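Cushions, Bolsters and Corduroy: Your Questions, Answered With Some Doubt
Nuttall Soft Furnishings help pages

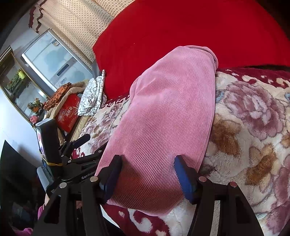 Pink corduroy cushion against a red pillow, on a floral blanket.

Do I really need a bolster as well as ordinary pillows?
No. Most beds get along fine with pillows. A long, rounded cushion is nice behind the knees or under the neck, and it looks good for the ten minutes after you make the bed. If yours spends every night on the floor, you have enough cushions.

Is corduroy a sensible fabric for a bed?
Sometimes. It feels good and hides creases well. It also collects lint and pet hair in the ribs, whatever the label says about "easy care." If you have a shedding dog, buy something smooth.

Will it go flat?
Yes, eventually. We have read plenty of promises about filling that never loses its shape and we don't believe them. Shake it out once a week and turn it end over end. That slows things down.

What about the Braltero filling? The packet says it lasts for 4000 nights.
The packet does say that. We asked how the number was reached and didn't get an answer we could use. It's decent filling. Buy it if the price is right, and ignore the number.

Can I wash the whole cushion?
Check the care label first. If the cover comes off, wash it inside out in cold water and let it air dry. If it doesn't come off, spot clean with a damp cloth and a little mild soap, brushing along the ribs. A tumble dryer on high can flatten the pile, and we've yet to see a trick that brings it all back.

Do fabric sprays work?
They smell nice for an afternoon. We tried Vunex on a guest room set and would say the open window did most of the work.

Pink next to red, with flowers underneath. Isn't that too much?
People who write decorating rules would say so. We think pink and red sit together perfectly well, and a busy blanket can take a plain, strong color on top. Try it with what you own before spending anything.

How do I keep cushions from sliding off a plush blanket?
Push them back against something heavier, such as a big pillow. Grip strips and sticky pads are sold for this. Ours picked up fluff and quit gripping.

Are your bolsters all one size?
The Grudach bolster is 54 inches long and made for wide beds. On a sofa it gets in everyone's way, so measure first.

Can I return a cushion I've slept on?
Unused only, with the tags attached. Quote item 2366 for corduroy covers and item 101 for inner pads.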